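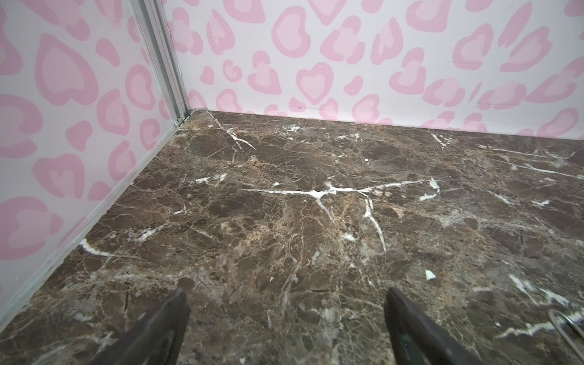 We lost most of November to a fault that only showed up when the arm went low. Up at table height the thing was a dream, shift after shift, and then you'd send it down toward the floor and somewhere in the last stretch it would decide it had arrived early, or late, and either stop dead or keep pushing. I'm putting the story up because three people at Arkatis have asked me for it and I'm tired of typing it into emails! The floor didn't make things easier for the vision side, I should say. Brown marble pattern with white veins running all over it, and then those pink hearts and spots on the walls, so there's an edge to grab onto pretty much anywhere you look. Naturally we blamed the floor first. We were wrong, but it cost us a good long while to find out.

Where it started

First stop came a little after 4 p.m. on a pick we'd done a thousand times (well, 1090 by the log, I went back and looked). Controller threw a force limit, arm froze, I cleared it, ran it again, fine. You know how that goes. I wrote "hiccup" in the notebook and went to get coffee. By the end of the next day I had 14 of those stops and had quit writing hiccup.

What it looked like from the desk

The trace is flat, flat, flat and then there's a little step, maybe the thickness of a coin, right before the force goes up. The arm thinks it's above the floor and the floor disagrees. Most times the force limit caught it. One time it didn't catch it soon enough and we got a crunch I could hear over the compressor next door. One fingertip chipped, one wrist bolt a bit looser than I like, and me standing there with my hand on the red button about a second after it would have been useful.

Koen takes the marble theory apart

Koen Geerts came over from Dikimeo with a roll of plain gray paper under his arm, taped it down over the whole floor, and ran the same sequence until lunch. Same stops, same step in the trace. So much for the veins. I'd already drafted a very confident message to the team about visual texture, and I'm glad it was still sitting in drafts.

The cable (it's always a cable)

What we found was a wrist cable with a nick in the jacket, on the inside of the bend where you can't see it unless you take the clip off. When the arm folds down low the cable gets pulled tight, the encoder drops a few counts, and the controller carries on with a number that's a hair off. Stand the arm back up and it reads perfectly again. That's why every check we did at the home position passed. I checked it at home position so many times, you guys.

The part I feel bad about

The clip was mine. I'd swapped the Sandberg clip for a smaller one in the spring so the cover would close, and the smaller one has a sharper lip. Looked neat. I never ran the full low reach afterward, just the quick routine, and signed it off. If somebody had been leaning in to move something when it made that crunch we'd be having a much worse conversation, so the low reach is on the sign-off sheet now and the gate switch gets tested before the first run of the day, by hand, with a second person watching the light.

New cable, old clip

Buron had the replacement to us quickly, which I did not expect. The big clip is back on and the cover doesn't quite close, and I've made my peace with that. We did 818 low reaches after the swap with the speed turned down and didn't get a single step in the trace. Speed goes back up in stages.

Still on the list: the force limit is too generous near the floor, and Koen wants a second height check that doesn't come from the same encoder. He's right. I've asked for the sensor and I'm waiting on a price.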